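Bagging Loose Produce: Project Report
December
by a student in the Household Packing module, group 9

What we did

Our module asks every group to take one ordinary household job and look at it properly. Ours is fruit into a carrier bag. We picked it because we all thought it was easy, and because half the class had already taken laundry. The brief was 3721 in the course handbook, "soft container, mixed rigid contents". Contents = artificial fruit and vegetables, so nothing goes off over the weekend. Container = thin plastic carrier bags with two loop handles.

We did 24 tries over two afternoons. Notes below are in the order of the things we had to sort out, not the order they happened.

Setup

Table with a marble pattern top. Blue patterned wallpaper on the walls around it. Fruit sits in a red dish with a wavy flower shaped rim. Bag goes flat next to it, or near enough flat. We tried to lay the bag the same way each time and gave up on that by the second afternoon. It never lies the same way.

The bags came from Wosell, the fruit set from Xiao (the shop by the bus stop, cheapest we could find). Total spend was under what we were allowed.

Bag with the orange fruit print was the one we liked best. Light green film, you can see through it. Grapes and chili at the edge of the dish, custard apple and avocado further in. When the handle loops up like this it holds a gap in the film and you can see where the opening might be, which helps a lot.

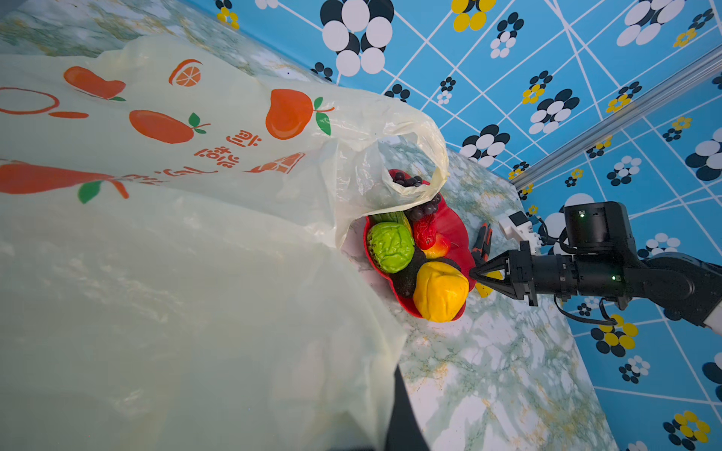 Problem 1: finding the opening

This took longer than anything else. The two sides of the film cling. From on top you cant tell the mouth of the bag from a fold, and the print makes it worse as your eye goes to the pictures and not the edge. What worked:

- find both handles first, follow them down to where they join
- rub the film between the handles, not lower
- pull one handle up and leave the other on the table

What didnt: blowing in it, shaking it (fruit dish got knocked), and starting from the bottom of the bag and working up.

Rubbing got slower in the second afternoon. We think dry hands. Did not test that, should have.

Problem 2: what goes in first

We argued about this. Two orders written down before we started.

Order A, big round pieces first, then long ones down the sides, grapes last on top.
Order B, whatever is on top of the pile goes first, no thinking.

A gave a better bag. It stood up on its own more often and nothing long was poking the film. B was quicker to do but we had to take things out again, usually the cucumber. The grapes are the akward ones in both. The bunch has no good place to hold and it snags on the handle on the way in. In a real kitchen you would also crush them if they went under the cabbage, ours dont crush so we just marked it as a fault whenever it happened.

Peppers fine. Mangoes fine. Chili kept going missing under the film and being found later.

Layout we used for the second afternoon has the dish at the back and the bag in front of it, handles pulled outward. Bag is an off-white one with faint reddish print. Box cutter kept to the right, away from the film. Grapes at the top of the pile, yellow pepper at the front where it is easy to get.

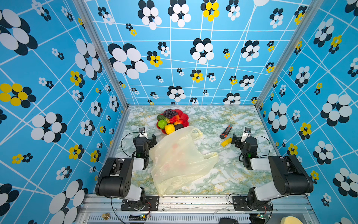

Problem 3: handles

Once the fruit is in, both handles have to come up together. If one is lower the bag tips and the round things roll to that side. We started writing down which handle was lower at pick up but the column in the sheet is only half filled in, sorry. From what there is, the lower handle was mostly the one nearest the dish. Makes sense, that side had been leaned on.

Stultero (the reading for week two) says to tie the handles before lifting. We tried it, the bag was stable but you have to untie it to unpack and that doubled the job. Left it out.

Time and score

We used the Iltetti sheet from the course, max 400 points for the full set. Points off for dropped items, torn film, grapes underneath. Our best tries were all order A with the opening found before any fruit was touched. Worst was a torn bag, our own fault, someone pulled sideways on one handle.

Full table is in the appendix. Two rows are missing times, stopwatch wasnt started.

If we did it again

Same bag all the way through. Changing bags midway means we can't really compare the afternoons. Fill in the handle column. Try a thicker bag for a few goes, just to see how much of the trouble is the film. Also weigh the fruit, its all light, real apples would hold the bottom of the bag down and I think the first piece would be the hard part and the rest easier.

Appendix: score table, sheet copy, list of faults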